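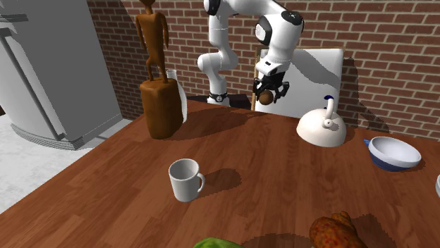
Menaka Gazi 在上一期底下留言，说她家孩子进了社团以后，学会了用夹爪夹鸡蛋，至今没学会把自己吃完的碗放进水槽，问我们这门课到底算不算家政。算的。多丁索普（Dotinthorpe）学生机械臂社的活动登记表上，“类别”一栏填的就是“厨房与手工”，当初填表的人觉得这样比较容易借到带水槽的教室。他猜对了，于是我们每周都在水槽边上写代码，顺便攒下一堆小窍门。

这一页照旧按厨房小贴士的样子来写。做饭的人可以看，做机械臂的人也可以看，两样都做的人，请先洗手。

先在仿真里摆桌子

新队员总想第一天就上真机。可以理解，真机会动，会响，还会把杯子推到地上。我们的规矩是先在仿真里摆一遍：木桌，砖墙，马克杯，水壶，碗，再让手臂去夹一个小圆球似的东西。仿真里的杯子打不碎，这是它最大的优点，也是它教出一身坏习惯的原因。

摆的时候别把所有东西都放在桌子正中央排队。真正的厨房桌子从来不长那样。水壶挤着碗，盘子压着桌边，总有一样东西放在最碍事的地方。把摆放位置随机一下，让程序早点受气，比赛那天它就不会太娇贵。

物体的重量也要填。上学期有一组忘了改默认值，水壶轻得像纸糊的，手臂一路举重若轻，全组信心大增。换到真机，水壶纹丝不动，信心也就留在那儿了。

家里的厨房秤可以拿来称道具，称完擦干净放回去。有几位家长专门写信来强调后半句。

练手用什么东西

鸡蛋先别碰。从核桃开始，硬，圆，会滚，掉了捡起来还能用，练完可以吃。核桃练顺了换小土豆，土豆表面带土，夹爪垫片会打滑，正好练一练什么叫摩擦。土豆之后是熟鸡蛋，熟鸡蛋之后才是生鸡蛋。每一级都连着成功两个下午再往上升，一个下午的成功多半是运气。

生鸡蛋下面垫一只深烤盘，烤盘里铺旧毛巾。不要铺厨房纸，蛋液会把它粘成一张饼，揭下来的时候你会想起自己为什么报名。

绿叶菜留到最后。生菜这种东西没有固定的形状，夹哪儿都像夹住了，一抬手只剩一片叶子。我们队里公认它是桌上最难缠的对手，比赛规则里偏偏年年有它。练习时用外面那几层老叶子就行，菜心留着晚饭吃。

圆的东西会滚，这件事写进程序之前先写进桌面：在桌布下面塞一圈叠好的毛巾，围成浅浅的一道坎，核桃就跑不到冰箱底下。冰箱底下现在有多少核桃，我们没有统计，也不打算搬冰箱。

夹爪垫片：厨房里就有材料

原装垫片用久了发亮，一发亮就滑。换新的当然好，Mondal 五金店有卖，价钱也公道，只是店里每逢比赛前两周必定缺货。这期间可以凑合：

剪一小条防滑垫，就是铺在抽屉里防刀叉乱跑的那种，用双面胶贴上。胶要贴满，四个角翘起来一个，夹东西时就会把整条带走。

旧的洗碗橡胶手套，取手掌带纹路的那一块，比手指部分厚实。手套先洗再剪，洗洁精的残留比油还滑。别拿家里正在用的那副，尤其别只剪一只。

气球皮不推荐。夹土豆时很好，夹核桃时会破，响声能把半间教室的人吓得松开鼠标，其中总有一个人正按着急停以外的什么键。

换完垫片以后要重新量一次夹爪的闭合宽度。垫片厚了一点，程序并不知道，它会照着老数字使劲，然后你就有了核桃仁。

桌子、夹具和晃动

折叠桌不能装手臂，写在这里给第三年问同一个问题的人看。手臂一加速，桌子跟着点头，末端在空中画圈，看着像在跟对面的评委打招呼。

底座我们用的是 Hilberg 夹具，夹在桌沿上，中间垫一块硬木片，免得在桌面上咬出印子。拧紧以后过一刻钟再拧一次，木头会让一点。要是桌子是借来的，夹之前先拍张照片留底，原有的划痕和你们弄的划痕，过两个月谁也分不清。

桌脚不平，折一张硬纸板垫上。别用课本，课本会被人抽走，抽走的时候手臂多半正举着什么。

桌面太亮会晃相机。铺一块哑光桌布，四角用晾衣夹夹住，颜色选灰的或者墨绿的。白桌布也行，只是白碗放上去以后，识别程序会很有礼貌地告诉你桌上什么都没有。花桌布请留在家里，我们试过一块印着柠檬的，手臂整整一下午都在努力捡柠檬。

光和影子

下午的太阳是我们最稳定的对手。窗帘拉上一半最糟，桌上一道亮一道暗，影子的边比杯子的边还清楚。要么全拉开，要么全拉上，再开顶灯。

仿真里也别把影子关掉。关了以后画面干净，跑得也快，程序会养成一种没见过世面的性格。把光源挪一挪，让杯子和壶的影子往不同方向拖，再练同样的动作。谁的电脑跑不动，就把画面尺寸调小，影子留着。

顺便一提，同一个办法也能治家里切菜看不清的毛病：灯在背后，手的影子就盖在刀上。把灯挪到前面或者侮手较少的那一侧，省下的创可贴够买灯泡。

钱和时间

总有人来问做这么一套要花多少。我们去年的账是 3,565 元，桌子没算，桌子是借的；手臂本体也没算，那是学校的。这笔钱里有 855 元花在各种线上，线这种东西买的时候都嫌长，用的时候都嫌短。剩下的是夹具、垫片、相机支架、转接头，还有一张写着“食品道具”的收据，上面有薯片。薯片被解释为易碎物抓取测试，通过了审核，也通过了别的地方。

时间方面，斯肯霍尔姆（Skenholm）校际赛的“收拾餐桌”项目每轮限时 17 分钟，听起来很宽裕。手臂回零要时间，标定要时间，队员互相指责也要时间。练习时按限时的一半来掐表，到了现场才不至于在最后关头去改参数。

比赛当天的箱子里，建议放这些：备用垫片，双面胶，剪刀，干抹布和湿抹布各一块（分袋装，理由不必写了），一包硬纸板，一个能装碎蛋壳的带盖盒子，晾衣夹，延长线。再放一只自己家的马克杯，主办方提供的那种把手太小，夹爪伸不进去。

收尾清洁

手臂上沾了油，用拧得很干的布擦，关节缝那里换棉签。喷壶不要拿到桌子旁边来，喷在布上再走过来擦。酒精擦白色外壳之前，先在底下不显眼的地方试一点。蛋液趁没干就擦，干了以后先用温的湿布敷一会儿，别拿指甲抠。

食品道具用完当天处理。熟鸡在五月份的教室里放一个周末，气味能渗进粉笔里。塑料的烤鸡和生菜可以用洗洁精泡洗，晾透了再收进箱子，箱盖上写明“假的”。Afroza Mondal 建议把“假的”两个字写大一点，她是咬下去之后提的建议。

夹过生鸡蛋的垫片，不要马上去夹核桃给大家吃。

最后是那只碗。程序组花了一个学期，让手臂能把碗从桌边拿到沥水架上，成功率已经相当体面。Menaka 女士，您家孩子正好在这个组。沥水架我们可以借给您一周，手臂不外借，您先试试看。

下期写怎么给抽屉贴标签，让人和相机都认得出来。手上有旧调料瓶的请留着，带盖的优先，标签撕不干净的也要。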